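Emness Wrist Capture Kit

Kit for recording demonstrations from the wrist. Goes on the arm you already have, small camera looks past the fingers, everything it sees gets saved next to the joint readings. For people collecting examples to train a policy and tired of building the rig themselves.

Back in stock July. Orders placed before then go out in the order they came in.

What you get

Wrist camera, fixed focus, with bracket
Mounting ring and hex screws
2 cables, one short one long
Handheld record switch (start, stop, throw away)
Emness Recorder software, one seat
Printed setup card

Gripper not included. Arm not included. We get this question every week.

What it's for

Board work mostly. Connectors, clips, small covers, parts sitting in housings. Jobs where a camera across the room can't see the last bit because the hand is in the way. Wrist view keeps the fingers and the part in the same picture, and that's the bit the model needs to learn from.

You drive the arm by hand or with a leader arm, do the task, press stop. One episode. Do it again with the part moved a little. Then again. Boring, yes. Plan on a few short sessions, not one long one, people get sloppy and it shows up in the data.

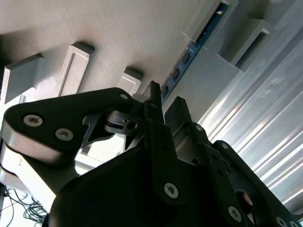 Folasade Lawal
Applications, Emness

The two black fingers should always be in view, start to finish. If a tip drops out partway through the reach, the bracket is too far back. Slide it foward and record a test episode before you do a real batch. Don't trust the live preview for this, play the file.

Bare aluminum is the other one. Ribbed metal near a blue circuit board throws bright streaks, same as any shiny stuff. You have two choices. Lock exposure and leave it, or vary the lights on purpose so the model sees streaks in all sorts of places. I do the second for anything that has to run in a room with windows. Either is fine, just don't mix them inside one batch without a note.

Loose cables: keep some in. Real benches have them. Keep them clear of the linkages though, a snag ruins the episode and maybe the cable.

Recording settings

Ships with 3 presets: Slow Insert, Pick and Place, Free. Slow Insert saves at the full rate and is what most board people want. Free saves everything and fills a disk fast. You can copy a preset and change it, can't overwrite the originals.

Every episode gets a task name, operator initials, keep/discard flag and a text note. Use the note. "Missed first try, recovered" is worth a lot later when you are sorting. Don't delete the misses with a recovery in them, flag them and keep.

Export goes to plain folders, video plus a table of joint and gripper values. Time stamps already lined up. Larnwood format is there too if your training side uses it, pick it in the export menu.

Fit

Ring fits the Brasitz small flange as is. Snorradóttir arms need the adapter plate, sold seperately, add it in the cart. Anything else, send the bolt pattern and we'll tell you yes or no.

Setup takes roughly 4 hours the first time including calibration. Redo calibration any time the bracket moves, even a hair. Also after a crash.

Known issues

Recorder drops the first frames if the disk is asleep. Fix coming. For now, record a throwaway first.
Discard button is close to stop. We know. Next switch has it on the side.
Long cable needs strain relief at the elbow, clip is in the bag with the screws.

Returns: unopened, full refund. Opened, ask first. Support is email only, not answered Sunday.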